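My rules for the arm table used to live in my head, and that worked fine until a friend came by to help and asked me which cables she was allowed to touch. Good question! So I finally wrote them down.

## Rule 1: Cables are part of the job

If a cable is on the table, treat it like an obstacle, even when it's plugged into nothing. I keep the speed at 35 percent near the power strip, and I don't go faster until the fingers are well clear of it (yes, even when I'm in a hurry).

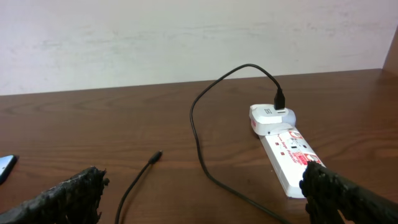
## Rule 2: One arm moves at a time

With two arms sharing a table, I let one do the work and the other one hold still. Ineke Verstraete talked me into this back in April, and I grumbled for 7 whole days - then I stopped grumbling.

A closed gripper also counts as busy. If it's holding something, hands stay out, no matter how light the thing is. 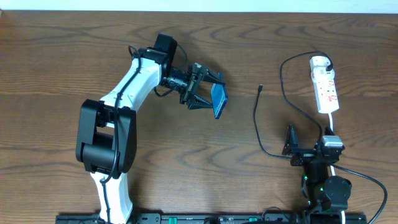 *One arm with the blue piece in its gripper, the other down by the adapter.*

I still want to add a rule about who gets to hit stop. Right now it's whoever is closest, and I kind of like it that way.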